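About Endatbridge

Endatbridge designs and supports practice environments for robotic arms. Our main product, Plutodero, is a simulated workbench on which a school, a training center or a small manufacturer can prepare an arm and gripper for handling tasks before the physical equipment is switched on. The company is based in Hurnau, where our offices, teaching room and test hall share one building.

This page describes who we are, what the Plutodero service includes, and how we work with the organizations that use it.

Our Beginnings

Endatbridge was started by Ebise Abdella and Bontu Fikre, who had worked together for several years teaching automation to technical students. Their department owned a single robotic arm. Students signed up for short turns on it, and a large part of each turn went to clearing faults left by the group before. Much of what the students needed to learn in those sessions could have been learned at a desk, and the two instructors began writing software for that purpose during the summer break.

The first version was a table, an arm and a handful of blocks. It was used in one course, then in every automation course the department offered. Requests from neighboring schools followed, and the work outgrew what could be done in the evenings. Endatbridge was registered as a company the following January.

Ebise Abdella serves as managing director and is responsible for partnerships and training. Bontu Fikre serves as technical director and leads development of the simulator. Both continue to teach.

The Plutodero Service

Plutodero is offered as a yearly service. Each subscription covers the simulator itself, the library of practice scenes, the instructor materials and access to our support desk. The software runs on an ordinary classroom computer with a current graphics card. It does not require a connection to our servers once it has been installed and activated, a condition that several of our school partners asked for and that we have kept in every release.

The scene library currently holds 124 practice scenes. They are grouped by the kind of skill they call for: reaching, grasping, placing, sorting, stacking and handling near an edge. Every scene can be run from an outside view or from a view close to the gripper. Instructors may change the starting position of any object, adjust the lighting, swap the tabletop material and save the result as a new scene for their own group.

A scene may be run by hand, using a game controller or keyboard, or by a program the learner has written. Each attempt is recorded and can be played back at reduced speed. Scenes can also be run in batches. A standard batch is 1,000 attempts at the same task with small changes in the position of the objects, and it can be left to finish overnight. The report lists each failed attempt with its starting conditions, so that the learner can return to that exact case the next morning.

The 2 levels of subscription are Classroom and Workshop. Classroom is intended for schools and includes lesson plans, worksheets and a marking guide. Workshop is intended for employers and includes a service in which our staff rebuild the customer's own bench, fixtures and parts as a practice scene. Both levels include the full scene library.

How We Build a Scene

Every scene in the library begins with a written task sheet. The sheet states what the arm is to do, which objects are involved, what counts as success and what common mistakes the scene should bring out. A scene is not modeled until the sheet has been approved by an instructor who did not write it.

We prefer everyday objects. Learners already know how a pencil rolls or how a flat item sits against a table, and they notice quickly when a plan takes no account of it. Flat objects receive particular attention in our library. A part with little height offers the gripper very little to hold, and the approach angle has to be chosen with care. The close view is used for much of this work, since it shows the learner how the fingers stand in relation to the object and the table.
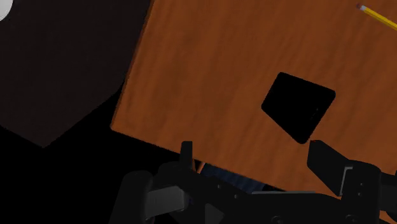
Close view of a Plutodero tabletop scene, with the gripper fingers near a flat black object and a yellow pencil at the far corner.

After modeling, each scene is tested in two ways. A member of the development team completes the task by hand, and the scene is then run as a full batch of 1,000 attempts under program control. Scenes in which objects pass through one another, slide without cause or come to rest in positions a real object could not hold are returned for correction. Instructors at partner schools review the remaining scenes before release, and their comments are kept with the task sheet.

We ask our partners to bear in mind what a simulator can and cannot do. Friction, worn finger pads, loose cables and uneven lighting all affect a physical arm, and no practice scene accounts for every one of them. Our training materials include a transfer checklist, which learners complete when they move from the simulator to the machine. The first physical run is always carried out at low speed with an instructor present.

Training and Support

New partners receive an introductory course for instructors, held either in our teaching room in Hurnau or at the partner's own site. The course covers installation, the use of the scene library, building and saving custom scenes, and reading batch reports. Instructors leave with a finished lesson that they have taught once to their colleagues in the room.

The support desk is open from 8:00 a.m. to 5:00 p.m. on working days. Questions are answered by the same people who build the scenes. Partners may also suggest new scenes through the support desk, and a list of those in preparation is sent out with each release.

Our Work with Lu

Since the second year of the company, Endatbridge has worked closely with the training center in Lu, which prepares adults for work in packing, light assembly and machine tending. Many of its learners arrive without earlier experience in automation. The center uses Plutodero during the opening weeks of its program, and its staff have contributed a great deal to the placing and sorting scenes.

The partnership has also changed the product. Learners in Lu found the early playback controls hard to follow, and the present design came out of a week that our developers spent sitting in on their classes. The larger on-screen text, the single-key reset and the plain-language error messages have the same origin.

What Guides Our Work

Endatbridge remains a small company and intends to grow at a pace that allows every partner to be known by name. We publish our prices in full. We do not sell recordings of learners' attempts, and we do not use them for any purpose beyond the report given to the instructor, unless the school or employer has agreed in writing. Custom scenes built for a Workshop customer belong to that customer and are never added to the general library without permission.

When a partner reports a fault in a scene, the scene is marked as under review until a corrected version has been released. Past corrections are listed in the release notes, together with the task sheets they affect.

Visiting and Contact

Schools and employers who are considering Plutodero are welcome to visit the teaching room in Hurnau. A visit normally lasts half a day and includes time with the simulator and with the arm in the test hall. Groups are asked to write in advance and to state how many people will attend and whether step-free access or an interpreter is needed.

A trial copy with a small selection of scenes is available to teaching staff on request. Inquiries about subscriptions and training should be addressed to the office of Ebise Abdella. Technical questions, including requests for custom scenes, should be addressed to the office of Bontu Fikre.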